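Unit 4: Anniversary Events and Guest Flow

3 min read

Course notes prepared by Mayu Hosoda, Stokville School of Hospitality, March 2026

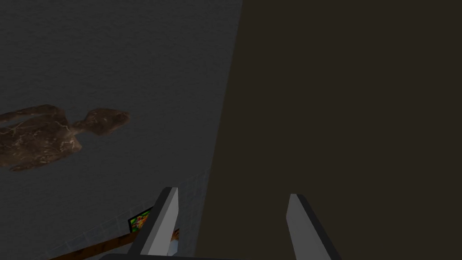

An anniversary day places unusual pressure on a theme park. Guests arrive earlier than normal, gather in one place and tend to leave together. These notes use Pritness Gardens, a regional park that marked 15 years of operation with a single outdoor ceremony.

Gate attendance that day was 2,413. The plaza in front of the stage holds 500 standing guests, so the park ran the ceremony twice – once before noon and once at closing. Viewing passes were issued at the Tsuji Gate and expired if unclaimed 49 minutes before each showing.

Terms to know: hold area, release time, overflow viewing, soft close.

Students should note that the carousel remained open during both showings. Management at Pritness considered closing it and decided against this on crowding grounds.

Reading for the next session: the Sanance parade case, sections two and three. Bring a marked copy of the plaza plan.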